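Materiales de uso diario: desgaste, envejecimiento y registro
Apuntes de la unidad 5
Zuleica Xavier, Escuela Técnica de Butden
Versión revisada: 2022-10-01

Esta unidad supone que ustedes han leído ya la anterior, sobre la fricción en seco. Quien no lo haya hecho debe comenzar por allí, pues los términos de contacto real y contacto aparente no se vuelven a definir.

1. Qué entendemos por desgaste

Llamamos desgaste a la pérdida progresiva de material en la superficie de un cuerpo, causada por el movimiento relativo entre esa superficie y otra. La definición deja fuera dos fenómenos que en la conversación corriente se confunden con él: la deformación, en la cual el material cambia de lugar pero no se pierde, y el envejecimiento, en el cual cambia la composición del material aunque ninguna cosa lo toque. Una suela guardada diez años en un armario puede estar envejecida y no tener ningún desgaste.

En los objetos reales los tres fenómenos se presentan juntos. Por esta razón pido que en los informes se escriba primero lo que se observa y en un párrafo aparte lo que se supone. La palabra «gastado» es admisible en el primer párrafo solamente cuando se ve que falta material.

2. Los cuatro mecanismos

Desgaste adhesivo. Dos superficies se unen en puntos muy pequeños y, cuando se separan, una arranca partículas de la otra. Es frecuente entre metales semejantes y mal lubricados.

Desgaste abrasivo. Una superficie dura, o un grano duro que se encuentra entre las dos, corta la superficie más blanda. Deja surcos paralelos a la dirección del movimiento. El papel de lija es el caso más conocido; la arena en el piso de una entrada es el más común.

Desgaste por fatiga. La carga se repite muchas veces, nacen grietas debajo de la superficie y finalmente se desprende un trozo. Se reconoce por las picaduras. Entre la primera grieta y la primera picadura puede pasar mucho tiempo sin que se note nada desde fuera.

Desgaste corrosivo. El rozamiento retira la capa que protegía el material y el aire o el agua atacan lo que queda descubierto. Al ensayar las bisagras de la casa Dönmez en la cámara húmeda, en febrero, medimos este efecto por separado; los datos están en la hoja 319 del cuaderno de laboratorio.

3. El caso de los elastómeros

El caucho y los materiales semejantes a él no siguen bien la ley simple que hemos usado para los metales. Son muy elásticos, se adaptan a la forma del otro cuerpo y el área de contacto real crece mucho con la carga. Además la temperatura influye bastante: un caucho que a temperatura de taller se comporta bien puede volverse rígido con el frío.

Cuando el borde de una pieza de caucho trabaja contra una arista, la tensión se concentra en ese borde. Allí suele comenzar el desgarro, que después avanza hacia dentro en forma de lengüeta. La abrasión de la cara, en cambio, se reparte mejor y es más fácil de medir por diferencia de masa. Un borde desgarrado obliga a anotar la longitud del desgarro, además de la masa perdida.
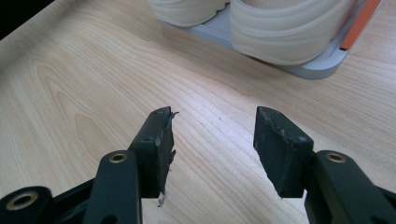

Figura 1. Almohadilla de caucho negro con el borde interior irregular, una pequeña tira levantada en la esquina superior y la cara raspada y picada.

Para el ensayo de abrasión empleamos el tambor Rudard, con carga constante y probetas cilíndricas. Se pesa la probeta, se hacen 100 vueltas, se limpia el polvo con un pincel seco y se pesa de nuevo. No se debe usar alcohol, porque ciertos cauchos lo absorben y la segunda pesada sale falsa. La serie completa termina a las 700 vueltas. Si la probeta vibra, la serie se anula y se anota la vuelta en que ocurrió.

La pérdida de masa se convierte en pérdida de volumen dividiendo por la densidad. Comparar dos cauchos solamente por la masa es un error que encuentro cada año en los informes: el más denso parece siempre peor de lo que es.

4. El envejecimiento

Tres agentes nos interesan en este curso: el oxígeno, la luz ultravioleta y el ozono. El oxígeno endurece unos cauchos y ablanda otros. La luz cambia sobre todo el color de los plásticos claros y de los barnices. El ozono produce grietas finas, perpendiculares a la dirección en que el material está estirado; en una pieza que no está estirada casi no las produce, y por eso las ligas de goma deben almacenarse sueltas.

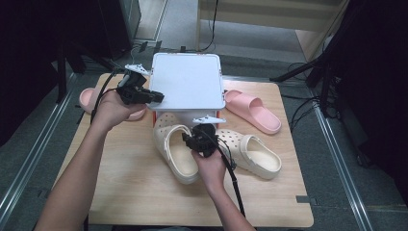

El color es el dato más difícil de registrar cuando se estudia el envejecimiento. La memoria lo corrige, la luz del local lo modifica y cada persona usa las palabras a su manera. En la práctica de Dusero pedí a dos grupos que describieran los mismos objetos, y uno escribió «amarillento» donde el otro había escrito «marfil». La primera palabra ya contiene un juicio, puesto que afirma que antes el objeto era de otro color. Los zuecos que están sobre la mesa se deben registrar como «crema» y la caja cuadrada como «blanca, con una franja delgada rojo anaranjado en el borde inferior delantero». Si el crema es el color de fábrica o un efecto de la luz no se puede saber mirando, y la ficha no debe decidirlo. Tener un blanco y un crema en la misma toma ayuda, pues permite comparar los dos bajo la misma iluminación, pero no reemplaza la carta de color.

5. La ficha de registro

Cada objeto lleva su ficha propia. Los campos son: denominación, material (si no es seguro, se escribe «no determinado»), color, estado de los bordes, estado de las caras, elementos de fijación, observaciones. Los dibujos se hacen a lápiz y con escala.

Las hipótesis sobre el mecanismo van al reverso. Se pueden proponer dos mecanismos para un mismo daño, indicando qué ensayo permitiría distinguirlos.

Para la próxima sesión: leer la sección 4 otra vez y traer la ficha completa de un objeto de casa que tenga al menos una parte de goma o de plástico flexible. Las fichas sin escala serán devueltas.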